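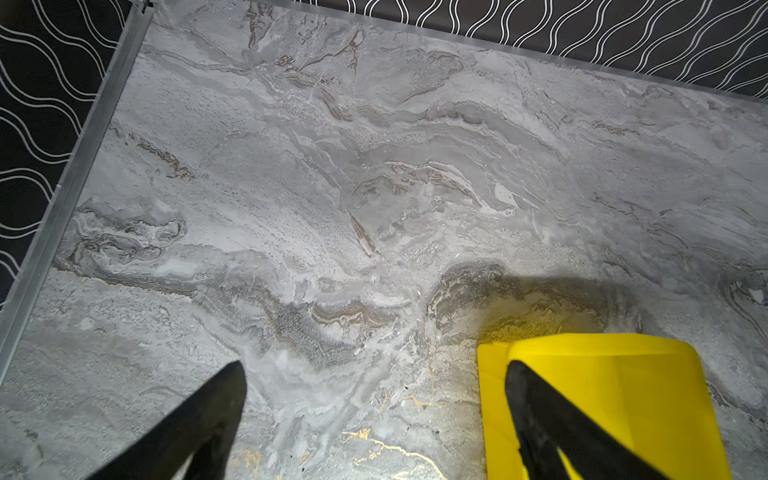 The purpose of this project was to find out how well the students of one school can tell natural stone from printed or molded surfaces made to resemble it, and whether a short lesson improves their results. The work was carried out in the spring term by Golnar Parsa and Arash Khosravi as part of the combined earth science and design course at Clavenley. Stone patterns are now common on counters, floors, and wall panels, and many people meet them every day without knowing what the surface is made of. A gray surface with wavy darker veins, taupe and cream bands, and white mottled patches can resemble layers of sediment, and a viewer may take it for polished stone or for a stone-effect panel with equal confidence. The project team wished to learn which features people rely on when they make that choice.

Background

Marble forms when limestone is changed by heat and pressure underground. The veins come from clay, sand, iron compounds, and other material that was present in the original rock. During the change these impurities are squeezed and folded, and the bands that result seldom repeat. Printed surfaces are produced from a pattern of limited size, which must at some point begin again. On a small sample the repeat may not appear at all.

Method

The team borrowed sample tiles from Flirnham, a building supply yard, and sorted them into natural and manufactured groups using the labels on the back. The labels were then covered with paper tape. A total of 160 students took part during lunch periods in April. Each student looked at the samples from a standing position and recorded an answer for each on a printed sheet. Touching was not permitted in the first round. In the second round, students could handle the samples and look at the edges.

Between the rounds, half of the students attended a lesson of ten minutes on vein patterns, edges, and surface temperature. The other half read an unrelated article on the history of quarrying. In all, 3174 usable answers were collected. Sheets with missing names of samples were left out.

Results

In the first round, the students as a whole did little better than guessing. Dark samples caused the most trouble, and two manufactured tiles with brown streaks were marked as natural by most of those who saw them. In the second round both halves improved. The students who had attended the lesson improved more, although the difference was smaller than the team had expected. On the comment lines, the edge of the tile was mentioned more often than any other feature. Several students wrote that the natural samples felt colder.

Discussion

The results suggest that the pattern seen from above is a weak guide to the material. Handling the sample appears to matter more than instruction. The lesson may also have been too short, and the Friday group received it in a noisy room next to the gymnasium. The samples were not equal in size, and the larger ones gave students more pattern to examine. A later study should use tiles cut to one size and should include granite and slate.

The team thanks the science department for the use of its display tables.

Filed under: Student Work > Earth Science > Project Reports

Print this page | E-mail this page

Comments (3)

Wi
Did you try a hand lens? We used one in our class and the dots in the printing showed up right away.

Golnar Parsa
We discussed it but had only one lens for the whole group. It is on our list for the granite study.

Enero
My parents' kitchen fooled me for years. The edge by the stove gave it away.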